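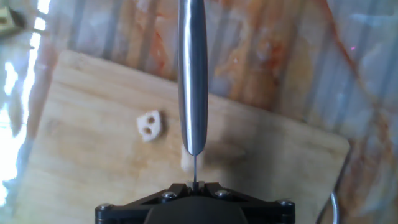 Knife, board, a bit of root. So it begins.

1/ A thread about trying to cook lunch on a surface that has other things going on. I've been putting this off since the start of June and I have a cup of tea now, so you're all getting it.

2/ First, the surface. It is marble-patterned. I want to be very clear about the word "patterned". It came in a roll from Planum, it has orange veins in it, and no mountain was troubled in its making.

3/ Leif Hjaltadóttir came round, ran a hand along it and said "ooh, marble", and I let her have that for a good ten minutes. Then she put her mug down and looked at me and I had to come clean.

4/ Good points of pretend marble: wipes down with one pass of Nolex, hides crumbs. Bad points of pretend marble: hides crumbs. Also anything pale. Garlic goes missing on it for days.

5/ So, the board. Light wood, rectangular, lives on the marble, never quite square to the edge. I have straightened it more often than I've straightened any picture in this flat. You turn round to get the salt and it's off at an angle again like a parked Vespa.

6/ I used to have a damp cloth under it. Every cookery programme says damp cloth. The damp cloth became its own problem and we parted in the spring.

7/ Lunch was meant to be root veg, sliced thin, fried crisp, salt, done. The recipe is 394 words long, and I'd say 300 of those are about the writer's walking holiday. I now know a lot about her boots. I don't know how hot the oil should be.

8/ Slicing thin. Villads Østergaard has views on slicing thin. Villads has views on most things done with a knife, and the main one is that I'm too far up the handle. "You're holding it like a pen, you're not signing for a parcel."

9/ He's right, which I will not be telling him. Pinch it down where the blade starts, let the weight go forward, stop pushing. My slices went from doorstop to merely chunky. Progress.

10/ The ones with holes are the best bit. The smaller offcuts come out looking like something from inside a clock. They're also the ones that stick to the side of the blade, ride up with it and drop off wherever they like.

11/ Vinegar in the water if you're leaving cut pieces standing about, or they go the colour of an old paperback. I know this. I knew it at the time. I had the bottle in my hand and put it down to look at the puzzle.

12/ Ah yes. The puzzle. 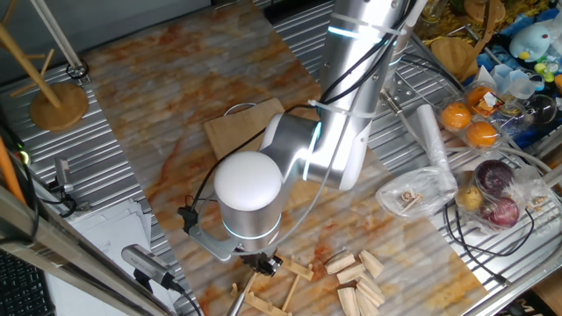 13/ Because of course there's a puzzle. Little wooden blocks, a slatted wooden frame, and no instructions that I've been able to find. It arrived at the worktop "just for a minute" and it has better attendance than I do.

14/ I don't do well with this kind of thing. I was given a 1,000-piece jigsaw of a harbour once and got as far as the harbour. The sky went back in the box and the box went to Leif, who did the sky in an evening, while on the phone.

15/ The wooden blocks have the same pale grain as the board, more or less. You can see where this is heading. At some point somebody is going to try to fry one. I'd like it on record that I said so in advance.

16/ The spare bits live in a clear plastic bag. In this kitchen everything ends up in a clear plastic bag sooner or later. I thought it would help. The theory was that you'd see at a glance what was in each one.

17/ In practice you look at a crumpled bag and think: could be mushrooms, could be wood. Villads suggested labels. Villads doesn't have to write them.

18/ Someone will ask about the mug tree, someone always does. Round base, pegs at an angle, a perfectly good mug tree. The mugs live by the kettle. They have always lived by the kettle. I keep the tree because I carried it home on a bus from Plokville and I am not going through that for nothing.

19/ It was a long bus. A child asked me if it was a hat stand for small hats, and I've not been able to think of it as anything else.

20/ Right, lunch. By now I'd been at it for an hour and had a modest quantity of chopped root, so I did what you do when you're losing, and stopped to tidy up. What follows is my system. I have tried it out on guests.

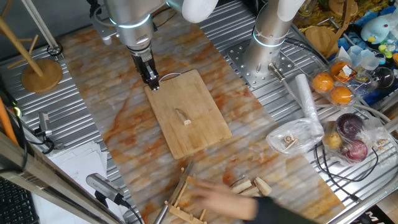
21/ STEP ONE. Everything edible to one side. That's the whole step. You'd think it would be easy. It gets you oranges (I say oranges, I'm not a botanist, they're orange and they're citrus) in a clear tray, and it makes you feel like a greengrocer for a bit.

22/ The tray cost more than the fruit. It's got a compartment for something. I don't know what. I've looked at the Planum website and they describe it as "versatile", so they don't know either.

23/ STEP TWO. Onions. Red ones, sharing a bag with a little potato. Yes, I know you're not meant to keep onions with potatoes. My mother has told me, a man at the market has told me, and I expect several of you are typing it now.

24/ In my defence it's a very small potato. I don't think it's got the influence.

25/ STEP THREE. Anything chopped that has wandered off the board goes back on the board. This is where the veins in the marble come into their own, as you reach out for a chunk of veg and find you're pawing at a printed swirl.

26/ Do this step slowly. I don't do it slowly. I do it like someone clearing a table at a wedding, and I always miss one.

27/ STEP FOUR. The knife goes home. We have a wooden rack thing with slats that was sold to me by Kvaran as a "drying solution", and I've been using it as the place where things wait. Things have been known to wait there from one weekend to the next.

28/ Leif thinks knives should go on a magnet on the wall. Leif owns her wall. I rent mine, and the last time I put a screw in it the landlord's agent wrote to me using the phrase "historic plaster".

29/ STEP FIVE. Non-food. The plush with the yellow beak stays. This isn't up for discussion. It's light blue, it's soft, it has been through two flats with me and it has never once left a cupboard door open.

30/ The glass sphere also stays, but out of the sun, please. I read something about glass spheres and curtains and now I move it every time the clouds shift. I've never wanted a cup of tea and a glass sphere at the same moment, yet there it is beside a plastic cup.

31/ Dried noodles: back of the worktop, where they will be found next time I'm looking for something else. I like to think of it as a savings account.

32/ STEP SIX. Step back and admire. In my case, step back, knock the paper tube, watch it roll, pick it up, put it down in a worse place. Then admire.

33/ For those asking in the replies: yes, lunch happened. Late, but it happened. Shallow oil, medium-high, a few slices at a time, out when the edges go gold. Salt straight away while they're still shiny. I had some chilli flakes and used those too.

34/ The thin ones were lovely. The chunky ones were what you'd call filling. Villads ate the thin ones, standing up, straight off the kitchen paper, while explaining to me how to make them thinner.

35/ If you can't get the kind with holes, parsnip does fine. Beetroot does fine if you own nothing white. I tried celeriac the week before and I don't want to talk about the celeriac.

36/ Things I'd do differently. Vinegar water out first, before the knife so much as appears. Bowl for the chopped bits, so they've got somewhere to be. Puzzle on the other table. (There isn't another table. I've asked.)

37/ Things I'd do the same: the salt, the chilli, leaving the oranges until after. We had those for pudding on another day and I've nothing to report except that the peel went in a clear plastic bag.

38/ To the person who's messaged to ask where I got the marble: Planum, on the roll, and get more than you've measured for. I didn't, and there's an end of it where the worktop just becomes metal. I tell people it's a feature. One of them nodded.

39/ And to the several of you who want to know whether anyone has finished the puzzle: Leif had a go after lunch. She got most of it in and then asked if there was meant to be a bit left over. We're checking the mushrooms.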